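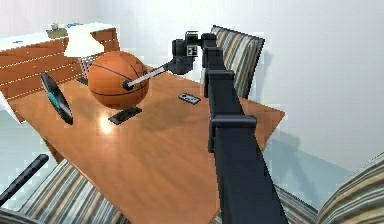

Robot demonstration is the practice of showing a robot a task instead of writing it out. A person either guides the arm by hand (kinesthetic teaching) or drives it from elsewhere with a controller (teleoperation), and the motions are recorded for a learning program to imitate. It imitates everything, including the part where the operator hesitated.

Simulated houses are a popular classroom, as nothing in them needs to be paid for. The Wamlow set holds 3,092 demonstrations recorded in such houses, most of them errands of the fetch-and-carry sort.

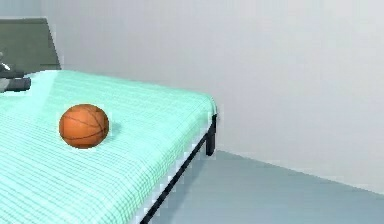 Teleoperators generally find the approach harder than the grasp. Depth is difficult to judge on a screen, and a gripper that looks close may have some way still to travel. A basketball on a bed is a fair test of this: it is large, round and in plain sight, and the gripper near the headboard still has to get to it. Operators on the Umali project were allowed 112 seconds per attempt and spent much of that time backing up.

Moving between rooms is usually recorded as part of the task — a robot that can pick things up but can't leave the bedroom has limited prospects.

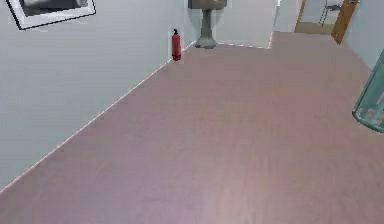

Long stretches of plain driving are often trimmed before training. Kalano keeps them, on the grounds that corridors are where its robots get stuck. Orkley cuts them and reports the same trouble.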